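Subject: Re: [ojeda-pack] Soft drink bottles: fill height and label position

Byung-chul Heo wrote:
> Does the 12 mm rule on label height still hold for the tapered
> bottles? Jatden wants one figure for the whole range, and I
> can't tell from the November sheet which shoulder they mean.

It holds for straight-sided bottles only. On a tapered bottle the reference is the point where the shoulder meets the body, and the top edge of the label goes 3 mm under that. The 12 on the sheet was taken from the neck ring and should be struck.

Fill height is a separate matter. With a pale drink in clear PET the liquid line is easy to read if it sits just above a wraparound label – if it falls behind the label you have to tilt the bottle or hold it to a lamp, and the reading is then worthless. 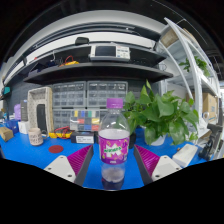 For the base, leave the lobes out of the height measurement. Stand the bottle on a flat surface, zero the gauge on the surface and measure up. Gastusel measured from between the lobes last time and all their values came out short.

I would give Jatden two figures, one per shape. Prundora did the same for the 400 ml line and had no returns on it.

Sheet 9 needs the same correction. I can do it if you send me the source file.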